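# Jelance Sorting Cell

The Jelance cell is the small enclosed workspace used in the Drondodwood student robotics course. It takes up one bench, runs from one outlet, and is meant for pairs or groups of three. Students program the arm to pick up shaped pieces and seat them in a foam board. The same cell is used for the beginner exercises in the fall and the timed run at the end of May.

Walls and floor are gray, so the colored pieces stand out for teams that want to try camera work. The blue board has round, square and arch-shaped holes in several sizes. Pieces can stand on the board or on the floor next to it.
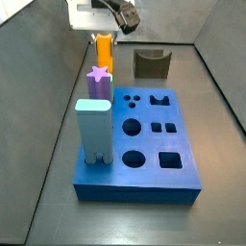
*Board and pieces, with the gripper over the floor of the cell.*

## What comes with the cell

- Arm with two-finger gripper, mounted and wired
- Enclosure with side walls, open at the top
- Blue foam board
- Set of shaped pieces
- Black holder with curved cradle
- Hex keys, spare screws, printed lesson sheets

The pieces are light and will tip over if the gripper closes off center. Most teams drop a few in the first session. Spares can be ordered one at a time.

## Fingertips

The fingertips are a student project of their own. The metal finger plates stay on the arm, and printed tips are screwed to them. Archana Vishwakarma wrote the print settings and keeps the files in the course folder. A tip takes 3 hours to print on the Srour printer. Print it solid. Hollow ones crack at the screw.
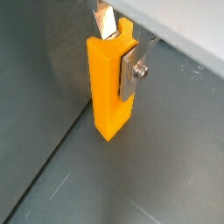

Equipment Guide, p. 20

Tighten the socket screw until the tip no longer turns by hand, then stop. Check it before each session. When changing a tip, lower the arm slowly the first time and watch the gap to the floor, as a longer tip needs a new height value in the program. Scratches on the floor panel do not affect use. Teams that design their own tip should hand in a drawing along with the part, with the screw hole marked.

## Using the holder

The black holder is screwed down through its base. Its curved top edge is used in the second lesson, where teams program a pickup at the board and a move to the holder. Do not shift the holder between teams. Saved positions are measured from it, and moving it means teaching every point again.
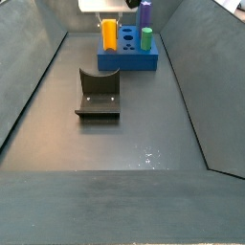

**Jorkenance Robotics Club**

Club members may book the cell outside class hours. Savita Rawat handles bookings and can unlock the cabinet with the spare pieces. Put the name of the team and the program file on the sheet, and return the arm to its park position before switching off.

## Ordering

| Item | Price |
|---|---|
| Full cell | $435 per term |
| Printed fingertip | $3 |
| Single piece | $2 |

Schools renting a cell for the first time get the lesson sheets on paper and as files. Replacement foam boards are quoted on request.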